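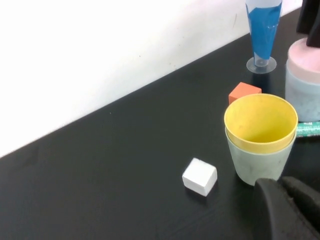 Nesting is the first skill in the Jerkwood cup-and-cube set, and it's a lovely one to start with because everyone gets a result on their very first turn. Cups go one inside another, open side up, in whatever colour order the round calls for. In the opening pair the yellow cup sits inside the green one, with its rim showing above, and the white cube stays out on the table by itself until somebody plays it. Spend a few turns on this before you bring out the rules card!

Laying out the table

1. Choose a table with a plain top. A dark one is wonderful for this game, as the pastel cups and the little foam cubes really stand out against it. Wipe it down and let it dry.

2. Stand the cups upright, far enough apart that a hand can reach each one without brushing its neighbour. They don't need to be in a straight line (we like them a bit higgledy-piggledy).

3. Scatter the foam cubes between the cups. Two cubes of the same colour can both be in play. Keep them all off the very edge of the table.

4. Place the tall cone at the back, where both players can see it. It marks the far side of the playing area and is never moved during a round.

Note: Small bits and pieces from around the house make great obstacles. A glue stick on its side works nicely, and so does an eraser. Make sure any lids are on tight.

Picking up and nesting

5. The first player picks up a cup by its rim, keeping it clear of the others, and carries it over to the cup they want to nest it in.

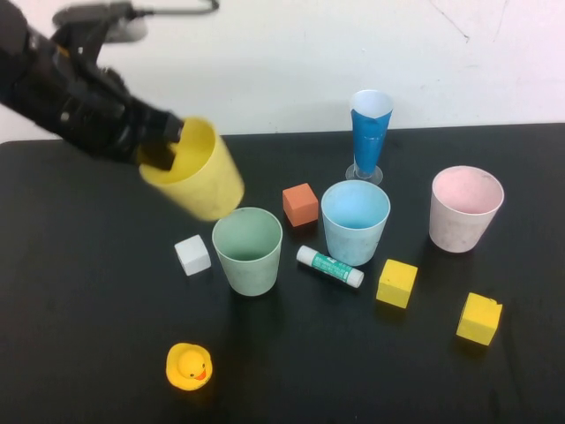

Go slowly on the way down. If a cup catches and leans, lift it straight back up and have another try, with no penalty. Players are allowed as many tries as they like in the beginner game, and you'll be amazed how quickly the wobbles disappear.

6. Let go once the cup is seated. A gentle tap on the rim is fine.

Caution: Don't press nested cups together hard. They can grip, and tugging them apart tends to send cubes flying. If a pair does stick, hold the outer cup still and twist the inner one a little as you pull.

7. Check that all the cubes are where they were. A cube that has been knocked goes back to its spot, and the turn passes to the other player.

8. Take a good look at your stack from the side. Where one colour finishes and the next starts you should have an even band, like the pale yellow against the blue, and if the band is thicker on one side the cup has gone in crooked.
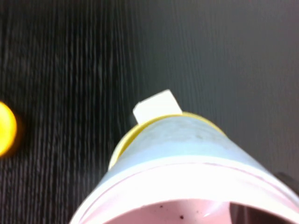

Adding the cubes

Once nesting feels easy, start dropping cubes in. The player calls a colour, picks up that cube and places it in any open cup. Younger players can simply match colours where there's a match to be made. Maricel Malabanan, who tested the rules with us, plays a version where a cube must go in before the next cup can be nested on top, and it's terrific fun. Allow 8 minutes for a full round.

Packing away

Tip the cubes out, dust the insides of the cups with a soft dry cloth and store the cups nested. The cone goes in last.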